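Stunlow bench notes, 14 Mar 2020

Spent the morning turning the grasp rules into something we can hold each other to. The Belkadi draft has 21 of them, too many to keep in your head with a gripper in your hand. I cut it down to the ones we break.

Approach: fingers open before they cross the rim. Stop, then close. If the pads touch a packet you didn't mean to take, open, back out and start the take again. Don't nudge the pile straight with a fingertip and carry on.

Force: close until the foil gives, no further. A torn sachet ends the take and gets logged as damage, even if the lift was clean.

Checks: look over both pads and the screws at the start of every session. Log number goes on the sheet first - 1014 has no pad check against it and I can't use it.

Packed bins are where we disagree. With sachets standing on edge it is hard to say what counts as one item. 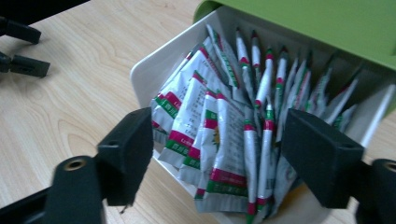 My reading is that the target gets named before the fingers go in, and anything else that comes up with it makes the take a fail. Vovirier count a double as a pass if the second one drops back inside the container. I don't want that in our copy.

Retries: 3 per target, then move on.

Still open - whether to repack between takes or let the pile loosen. Ask Zinport which they assume.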